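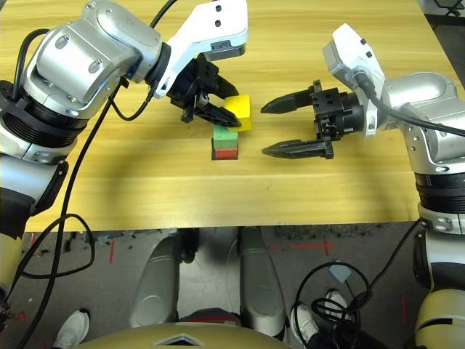
What does one record in this dataset contain?
One complete demonstration of the stacking task, stored as a synchronized log: joint positions for both arms, commanded gripper openings, the head camera stream, and a short text label written by the operator after the take.

Comby Stacking Demonstrations, data card

Version 2, released 10/25/22
Maintainer: Daryna Hutsuliak
Collection lead: Valter Aguiar
Format and loader: Satish Iyer

Summary

Comby is a set of teleoperated demonstrations of block stacking on a two-armed robot. An operator moves the arms by remote control and the robot's own state is recorded at the same time. The set was collected at the Cumden lab for training and testing imitation policies. It is small, and it is meant for work on short tasks with a clear end state.

Task

The operator picks up a yellow block and places it on a stack made of a green block on a red one. The instruction string is the same for every take: "put the yellow block on top of the green block." A take ends when the operator opens the gripper and withdraws it, or when the operator presses the abort key. Aborted takes are kept and flagged.

Control

Teleoperation runs through Flivero, our in-house bridge between the operator station and the robot. Flivero sends joint targets at 20 Hz. It applies a velocity limit and a simple smoothing filter, and both the raw and the filtered targets are logged. Use the filtered targets if you want to match what the robot received. The raw targets are there for people studying operator behavior.

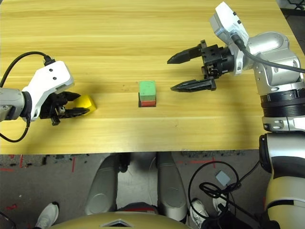
Action vectors always cover both arms, including in takes where only one of them does any work. We chose this early and kept it so that single-arm and two-arm takes could share a loader. During a left-hand pick, such as one with the yellow block closed in the left gripper, the right gripper can stay wide open with its fingers toward the stack, and its values are still written at every step. Policies that ignore the idle arm tend to drift on playback. If you mask those dimensions in training, hold the idle arm at its last logged position at run time.

Operators

Takes were recorded by 3 operators. Ashwin Thampi and Aiman Wattimena had used the station before; the third was new to it and began with a practice session that is not part of the release. Operator IDs are stored as integers and the mapping to names is not distributed. Expect differences in approach speed and in how long each operator pauses before release.

File layout

meta.json: robot description, calibration version, instruction string
episodes/NNNN/state.npz: joint positions, joint velocities, gripper openings
episodes/NNNN/action.npz: raw and filtered targets
episodes/NNNN/head.mp4: head camera stream
episodes/NNNN/label.txt: operator label and free comment
splits/: train, validation and test lists

All arrays share one time base. The video is indexed by frame number, and frame_times in state.npz gives the matching timestamps. Do not assume a constant frame interval.

Labels

Each label is one of success, partial or abort. "Partial" covers takes in which the block was released on the stack but did not stay there, or was regrasped more than once. Labels were checked by a second person, and disagreements were settled by watching the video together. The free comment was left as typed, spelling errors included.
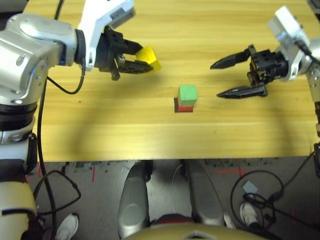 The splits are by session, so takes from one session never appear in both train and test. Random splits by episode give higher scores and should not be reported against ours. The Matoušek baseline in the baselines folder was trained on the train list only, with seeds 1 to 5, and the evaluation script expects the same arrangement.

Known issues

Gripper opening is reported by the motor encoder and does not account for finger flex. Values under load read slightly narrower than the true gap.
Cable drag affects the wrist joints near the end of their range. It is not modeled in the robot description.
Head camera exposure was left on automatic in version 1 and fixed in version 2. The meta file records which setting applies.
Color names in the labels are the operator's own. A few comments say "lime" for the green block.
Head video lags the joint state by about 2 frames in the earliest session. The offset is stored and the loader corrects it by default.

Limits of use

The set has one task, one instruction string and one robot. It says little about new objects, other surfaces or other camera positions. There is no force or tactile data. We do not recommend it as the only source for a policy that will run near people.

Planned changes

A two-handed handover task is planned for November. Wrist camera streams will be added if the timing problem in Flivero is fixed by then. File names in the current layout will not change.

Contact

Send loader bugs to Satish Iyer and everything else to Daryna Hutsuliak. Include the episode number and the version line from meta.json.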